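Try It Before You Bolt It Down
A small packaging shop spent its first robot money on software, and the budget is better for it

By Maja Kozłowski

Teresa Wróbel keeps her robot budget on one sheet of graph paper, folded in quarters, and she will happily spread it across your lunch to show you. The arm itself gets a single line near the top. Everything under it is the stuff she missed the first time: the stand, the air line, spare fingertips, floor paint, two days of an electrician.

"I priced an arm," she says. "I should have been pricing a job."

Wróbel runs operations at Callden, which packs sample kits for tile and flooring stores. The kits are small and the orders are all over the place, so people have always done the sorting by hand. Last June she got the go-ahead to look at one arm for one bench, and before she asked for a single quote she paid $899 for a seat of simulation software called Jillora.

I love this part of the story! For less than the price of a decent workbench, she and her technician, Cyprian Wilczyńska, got to make all their mistakes on a screen. They started with colored cubes standing in for product, a plain table and an arm, and went from there.

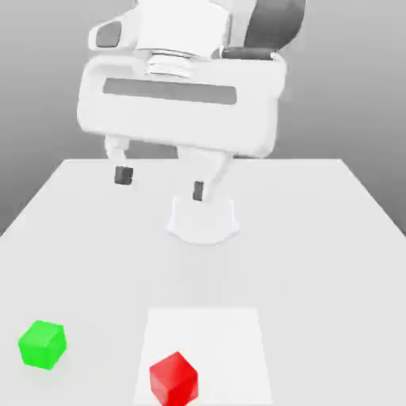
Wilczyńska spent his early sessions on reach. How far can the arm stretch before its wrist gets into an awkward pose? Does the hand have room to come down beside a bin wall? He moved the pickup spot, ran the job again, moved it back. By the end of the month he had tried 70 layouts, and the one they liked best needed a shorter arm than the one Wróbel had circled in the catalog. That freed up enough to pay for the guarding.

Simulation has its blind spots, of course. Cubes don't come shrink-wrapped, and they don't slide around like glossy tile. So Wilczyńska boxed up real samples and took them to Valetti, the integrator, for a morning of test picks. The first set of fingers scuffed the finish. Softer pads went on the graph paper that afternoon.

Jadwiga Brzozowska, who handles quoting at Valetti, wishes more buyers showed up this way. Her advice is to ask for delivery and training as separate lines, and to find out what a replacement gripper costs and how long it takes to arrive. Lead times there can run up to 90 days, which is a long wait with an idle bench.

Callden's arm is on order now. Wróbel has penciled in 2 weeks for setup, and Wilczyńska is already back in Jillora, trying out a second bench.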